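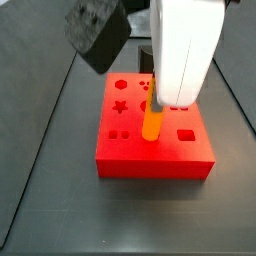 I'm going to make the case for being boring about fingertips.

When our little peg cell starts missing, the first thing everyone wants to do is open the laptop. Retrain it, tweak the approach angle, raise the force limit, blame the lighting. I've done all of those, some of them twice in one afternoon, and I've come around to a rule I now push on anybody who'll listen: before you touch the software, take a wrench and a rag to the gripper.

A shape block is a wonderfully rude test piece for this. A star-shaped hole will not forgive you for being a hair off, and even a plain round peg will lean if one finger is sitting a little proud of where it should be. A leaning peg can still find its hole, too, so your success count looks fine all morning while the trouble creeps up on you (ask me how I know!).

We run the cell in the back half of the Grunisdale shop, and last September it went from a very nice streak to dropping nearly every cylinder. We spent most of a week on it. New camera calibration, new waypoints, a long and fairly heated talk about whether the Dandik controller was lagging. Then I put a hex key on the finger screws and one of them turned with no effort at all. That was it. A week!

So now there's a card taped up by the bench. Every 200 cycles we stop, wipe the pads, check the screws and close the fingers on a gauge pin to see that it stands up straight. At 60 cycles after any pad change we do it again, and I will die on that hill, new pads settle. The whole thing takes less time than getting coffee.

The pushback I get, mostly from the Wurmont folks who share our floor, is that a good policy ought to cope with a sloppy grip. Sure, and I'd love that. But if you let the hardware drift while you're collecting your numbers, you don't know what you're measuring anymore. Our log for run 88 looks like a brilliant result and I don't trust a line of it, because I can't tell you what shape the pads were in. Run 186 is uglier and I'd show it to anyone.

I'd also like people to quit treating the block as if it can't wear. Edges round over. Wipe out the holes, run a fingernail around the corners, and swap it when the square starts feeling soft. We keep a spare in the Effiong cabinet, second shelf, and please put it back in the bag.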